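Bellomham 호숫가 캠핑장 11박 하고 온 얘기 좀 풀어볼게요. 길어질 것 같아서 타래로 갑니다 (캠핑장 고르시는 분들 참고하세요!)

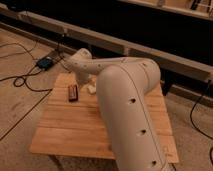 일단 저는 텐트파고요, 카라반은 한 번도 안 자봤어요. 그래서 자리 얘기가 대부분 텐트 기준입니다. 카라반 구역은 산책하면서 구경만 했어요ㅋㅋ

캠핑장이 크게 세 구역이에요. 호수 바로 앞 / 소나무숲 / 언덕 위. 예약 페이지에는 다 "호수 인접"이라고 되어 있는데 언덕 위는 호수까지 걸어서 한참이에요. 내려갈 땐 좋죠. 올라올 때 수영복 차림으로 땀 뻘뻘.

저희는 앞의 나흘은 호수 앞, 나머지는 소나무숲에서 잤어요. 처음부터 나눠서 예약한 건 아니고 호수 앞이 중간부터 꽉 차 있어서 밀려난 거예요. 근데 결과적으로는 숲이 훨씬 편했음.

호수 앞 자리의 문제는 바람. 저녁만 되면 물 쪽에서 바람이 확 들어와요. 첫날 밤에 타프 팩이 두 개나 뽑혀서 자다 말고 나가서 망치질했어요. 옆 텐트 분들 죄송합니다...

땅도 자갈이 많이 섞여 있어서 얇은 알루미늄 팩은 다 휘어요. 스틸 팩 긴 걸로 챙기세요. 매점에서도 팔긴 하는데 제가 갔을 땐 짧은 것만 남아 있었어요.

소나무숲은 바닥이 푹신하고 낮에도 그늘이라 늦잠이 가능합니다 (저한텐 이게 제일 중요). 단점은 송진이에요. 텐트 지붕에 점점이 떨어진 거 아직도 다 못 지웠어요. 나무 바로 밑은 피하시고요.

아 그리고 전기! 숲 쪽은 배전함이 띄엄띄엄 있어서 연장선 긴 거 필수예요. 저는 짧은 거 들고 갔다가 관리동에서 빌렸어요. 보증금 내고 빌리는데 퇴실할 때 그대로 돌려받았습니다.

샤워실은 Eka동이랑 Juris동 두 개가 있어요. 왜 이름이 이런지는 끝까지 모름ㅋㅋ Eka동이 새 건물이고 물도 세게 나오는데 다들 거기로 몰려요. Juris동은 좀 낡았지만 저녁에도 줄이 없어서 전 거의 거기만 갔어요.

설거지장은 Juris동 뒤편에 있는데 온수가 나와요. 온수!! 기름 묻은 코펠 들고 다니는 사람한텐 이거 진짜 큽니다.

먹는 건 Kuipers라는 식당 겸 매점이 하나 있어요. 아침에 빵을 구워 파는데 전날 저녁에 종이에 이름 적어두면 따로 빼놔줘요. 안 적고 갔다가 두 번 허탕 쳤습니다. 꼭 적으세요.

저녁 메뉴는 생선구이가 괜찮았고 피자는 음... 배고프면 먹을 만해요. 감자튀김은 양이 많아서 둘이 하나면 충분하고요.

장은 마을 슈퍼에서 보는 게 나아요. 캠핑장 후문에서 2,000미터. 갈 때는 평지라 금방인데 돌아올 때 수박 들고 오니까 그렇게 멀 수가 없더라고요. 자전거 빌려 가는 거 추천!

수영은 잔교 왼쪽이 모래라서 애들 있는 집은 다 그쪽에 있고, 오른쪽은 돌바닥이라 아쿠아슈즈 신어야 돼요. 대신 오른쪽이 한적하고 해 지는 것도 더 잘 보여요. 전 오른쪽파.

호수 둘레길도 있는데 전체는 안 돌았고 전망대까지만 다녀왔어요. 마지막 300미터가 계단이라 슬리퍼 신고 간 걸 엄청 후회했고, 올라가니까 의자가 있어서 거기서 한참 누워 있었어요ㅋㅋㅋ

소음 궁금해하시는 분 많던데, 밤에는 꽤 조용해요. 다만 호수 앞은 식당 음악이 늦게까지 조금 들려요. 예민하시면 귀마개 챙기시거나 그냥 숲으로 가세요.

개 데려가도 되냐고 물어보신 분! 숲이랑 언덕은 되고 호수 앞은 안 돼요. 저희 옆자리에 커다란 개가 있었는데 매일 아침 제 텐트 앞에 와서 앉아 있었어요. 보고 싶다 그 개...

와이파이는 관리동 근처에서만 잡힌다고 생각하시면 돼요. 숲에서는 데이터도 약해서 책 한 권 다 읽고 왔습니다. 지도는 미리 저장해 가세요.

내년 예약은 2024년 12월 25일에 열린대요. 하필 크리스마스ㅋㅋ 자리가 다 합쳐서 1,000개인데도 호수 앞은 금방 빠진다고 관리동에서 그러더라고요. 노리시는 분들은 알람 맞춰두세요.

저는 이번엔 처음부터 숲으로 잡을 거예요. Juris동에서 너무 멀지 않은 쪽, 배전함 가까운 자리로! 자리 번호까지 고를 수 있으니까 지도 띄워놓고 고르시면 돼요.

빠뜨린 거 생각나면 밑에 더 달게요. 언덕 쪽에서 자보신 분 있으면 밤에 추운지 좀 알려주세요, 그쪽 전망은 좀 탐나더라고요.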